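杯子里的茶渍怎么洗:几种流传的办法,哪些值得试

网上教人去茶渍的文章多得看不完,十篇有八篇是互相抄的,剩下两篇在卖清洁剂。我家里喝茶喝得凶,杯子一周不管就一圈黄褐色,所以这些办法我差不多都试过。下面写的是我自己现在的做法,以及我为什么不信另外一些。

先看杯子是什么料

陶瓷、玻璃随便折腾,问题不大。塑料杯要小心,表面软,划花以后茶色会往划痕里钻,越刷越脏。很多教程一上来就让你拿钢丝球,这种文章可以直接关掉。密胺的餐具也别用漂白粉泡,会发乌。杯底通常有材质标记,看不清就当塑料处理。 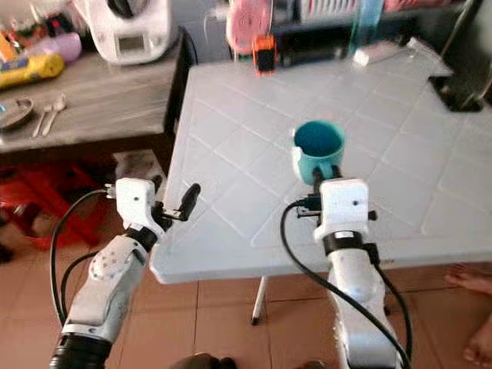 带金边、描花的杯子另算。釉上彩经不起酸,也经不起磨,我只用洗洁精和软布,洗不掉的就留着。

第一步:小苏打糊

小苏打一勺,加几滴水,调到牙膏那么稠。水多了就没用,全流到杯底去了。用手指或者软海绵蘸着在茶渍上打圈,重点是水位线那一圈和把手根部的内侧。新渍基本一分钟就下来。

有人说要加白醋,“起泡更强力”。泡是好看,可酸碱一中和,剩下的主要是盐水和一点气,两样东西都白费了。想用醋就单独用,想用小苏打就单独用,别混。

第二步:柠檬酸浸泡

放了很久的茶渍往往和水垢长在一起,光靠小苏打磨不动。水硬的地方尤其明显。柠檬酸一小勺,兑50度上下的温水,没过茶渍,泡两个钟头。塑料杯别用开水,变形了没处说理。

泡的时候杯子放平就行,不用盖。顺手可以把有水垢的不锈钢碗一起泡了。白色的一层有时候是水垢,有时候只是干掉的面糊或者淀粉,先用指甲刮一下,能刮起来就用清水泡软,犯不着上柠檬酸。 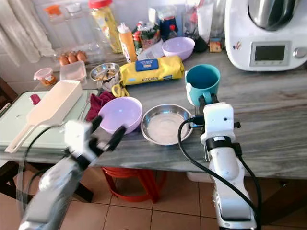
台面上的青色塑料杯和浅口不锈钢碗,碗里有薄薄一层白色残留。

第三步:还不行,再考虑过碳酸钠

也就是所谓的“氧系漂白粉”。这东西确实有效,我承认,但大家把用量写得太夸张。一个杯子半小勺足够,温水冲开,泡半小时,倒掉,多冲几遍。不要密封,它会放气,拧紧的保温杯有顶盖的危险。不要和含氯的84之类混着用,也不要用在铝制品上。

我买过一罐Hudwood的去渍粉,109块,罐子做得很体面。翻过来看成分表,排第一的就是过碳酸钠,第二是碳酸钠,外加一点香精。效果跟散装的比,我分不出来。Cilemis那款“纳米茶渍擦”要便宜些,其实就是一块密胺海绵,切得规整一点。密胺海绵本身是很细的磨料,擦陶瓷可以,擦有光泽的塑料会变哑光,包装上写没写我忘了,反正字很小。

几个我不太信的说法

牙膏。能用,原理也是磨,但各家牙膏磨料粗细差得远,还留一股薄荷味,喝第一杯茶像在刷牙。

鸡蛋壳摇一摇。试过,摇得胳膊酸,杯壁上多了几道印子。

土豆皮煮水。煮了一锅,茶渍淡没淡不好说,可能是开水泡的功劳。写这个办法的人从来不做对照,拿两只杯子一只用清水煮一下很难吗?

超声波清洗机。有篇测评推荐695块的家用款,给眼镜洗灰还行,厚茶渍照样得先泡。为几只杯子花这个钱,我劝你再想想。

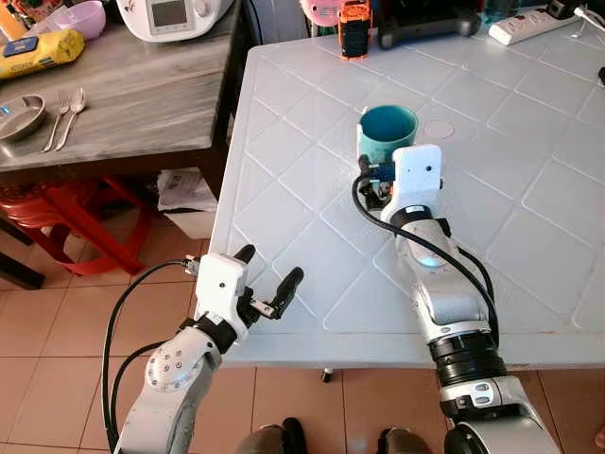
洗完以后

冲到没有滑腻感为止,倒扣沥干。小苏打没冲净会留白印,有人以为是新的水垢,又拿去泡酸,来回折腾。对着光看一眼杯壁,发白的地方再用湿布抹一遍就好。

至于“一招让杯子再也不长茶渍”,没有这种招。茶里的多酚碰上空气和水里的钙镁,迟早会挂壁。喝完马上冲一下能拖几天,隔夜的茶别留在杯里,能做的就这些。用过滤水泡茶,渍会轻一点,我家去年九月换了滤芯以后看得出差别,不过也可能是那阵子喝得少。

也有人主张茶渍根本不用洗,说是“养杯”。紫砂壶的事我不懂,不掺和。塑料杯和搪瓷缸就别养了,闻一闻就知道。

2020年3月17日更新:补了密胺餐具那一句。有读者问保温杯内胆能不能用小苏打糊,可以,但是用长柄软刷,胶圈拆下来单独洗,晾透了再装回去。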